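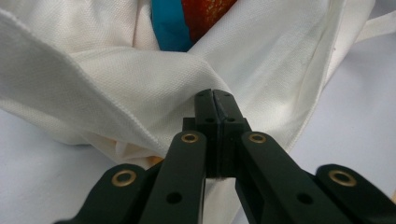

Setting the grip on the Stumano 901

Applies to the hand-held model with two fingers and brass bushings. Cloth needs a lighter setting than boxes or bottles.

1. Switch the tool on and open the fingers all the way.
2. Turn the grip dial to 2. Heavy towels may need 5.
3. Push the fingertips into a fold. Flat cloth tends to slip out.
4. Squeeze the trigger until the fingers meet, then lift slowly.
5. If the fold drops, go up one step on the dial and try again.

Wipe the fingers with a dry rag after each session. Check the pivots for lint every 200 grips. Do not oil the bushings. Spare fingers are sold in pairs and come with screws.

Related
Charging the Stumano 901
Replacing a finger
Ledesma wall mount: fitting guide

Nasier Tools | Contact | Back to top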